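[clirkham-tools] Re: Flarix 2 as default pose source for two-handed recordings?
From: Meinrad Steiner
To: clirkham-tools list

On Monday Theresia Wyss wrote:

> Hello all,
>
> I've now put the whole June set through the new Flarix pose step and
> I'd like us to make it the default. Out of 2,488 recordings it threw
> out 10, against 120 with the old one. The paths look much smoother in
> the viewer and Prurlow accepts them without any hand trimming. Unless
> somebody objects I'll merge the branch and drop the old code, as I
> don't want to look after both.
>
> Theresia

I object, a bit. Sorry.

The number I'd like to understand is the 10. We had 120 rejects before and I looked through a fair few of them in the spring. Most deserved it. The marker went out of view, or came in at such a flat angle that the corners were a guess, and the old step gave up and said so. Same recordings, same markers, same lenses. So where did the missing information come from? As far as I can read the branch, it came from the smoother. When the marker is lost, the filter carries on with the last speed it had and eases back when the marker turns up again. The reject test then runs on the eased path, and of course an eased path passes.

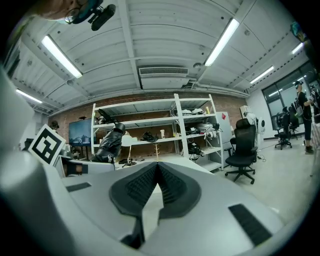

I don't mind filling gaps. I mind filling them before we decide whether the recording is any good. A policy trained on the result has no way to tell a measured wrist from a made-up one, and it will learn the made-up one just as keenly. Please could the test go back in front of the filter, and could we keep a flag per time step saying "measured" or "filled"? It's one extra column. Marti's loader already ignores columns it doesn't know, so nothing should break there.

Then "smoother". Smoother than what? If I pick up something limp and long, my hands aren't smooth. They stop, shuffle, squeeze, let go a little. Those small stops are the part I'd want the robot to have. I put one umbrella recording through both versions last night and in the new one the stop before closing has gone. There is a nice curve where there used to be a pause. It looks lovely in the viewer. 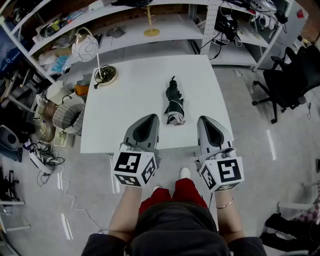
Folded umbrella on the table, with a gripper and its marker cube on either side.

Prurlow accepting the paths doesn't reassure me either. It checks joint limits, speed limits and self-collision. It has no opinion on whether the fingers were where the file says they were. I could draw it a figure of eight in the air and it would be perfectly happy. A better check would be the distance between the two grippers, which we can get two ways: from each hand's own camera track, and from the head view whenever both cubes are in it. If the two answers agree through the filled parts, I'll shut up. If they drift apart during the filled parts and snap together again afterwards, we have our answer as well.

There's also the matter of other markers in view. The wrist cameras can pick up a marker that belongs to the opposite gripper, and I can't find where the new code settles which one it has got. The old code had a rule for it, ugly, but it was there (look for "other_side" in the pose folder). In the branch I see a nearest-match step and nothing more. Nearest match is fine until the hands come close together, and most of our two-handed tasks end with the hands close together.

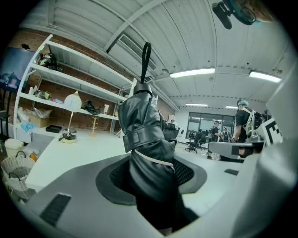
What I'd suggest, in order of how much I care:

1. Don't delete the old step yet. Leave it behind a switch until the autumn sets are in.
2. Run the reject test on the raw track.
3. Add the measured/filled flag.
4. Post the ids of the 110 recordings that used to fail and now pass. I'll go through them by eye if need be, it's an evening or two.

I've nothing against Flarix as such. It's faster, the settings file is finally readable, and the lens model is clearly better out towards the rim, where the old one was poor. If the raw corners come out better than ours I'd happily switch for that alone. But then show me the raw corners.

Theresia, which commit did you run the June set on? I tried the tip of the branch and got a different reject count from yours, and I'd like to be sure we're arguing about the same code.

Meinrad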